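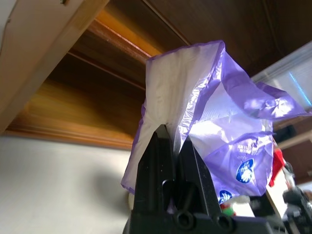
Cor Prins

Wednesday, 6:50 a.m. Pressure at the kitchen tap still low. Read the meter before anyone was up: 1447. Read it again after breakfast with everything shut and the small dial had moved, so the loss is on our side of the valve. Wrote both readings on the back of the gas bill.

Closed the stopcock under the stairs. It took a quarter turn more than it did in spring, and the gland nut weeps when it is disturbed. Repacked it with PTFE string and nipped it up. Dial still creeping with the stopcock closed - so the fault lies between the meter and the house wall, under the path.

Ivan Derkach came at ten with the listening stick. We worked from the gate toward the door, one flagstone at a time, and he got the clearest hiss at the third flag from the step. Lifted it and dug down. The pipe is lead, as I expected. The house is 1858 and I doubt the supply was renewed before the war, if then. The soil was wet from the second spit down and gray at the bottom. The split is on the underside, short, next to an old wiped joint.

Two options. A lead-to-plastic coupling on either side of the split costs me 50 and an afternoon. A new run in blue polyethylene from meter to wall means lifting the whole path. Ivan favors the new run. So do I, but not this week, and Izzati Liew next door needs the path for her deliveries until the end of the month. Couplings for now.

Godinho had one coupling in the right size and have ordered the other from Truletside. Water off at the meter overnight. Filled the bath, both kettles and the stockpot first.

Backfill tomorrow with sand under the pipe, no stones. Must ask Ivan for the depth the water company wants on a new run. Left the flag leaning on the hedge with a board over the hole.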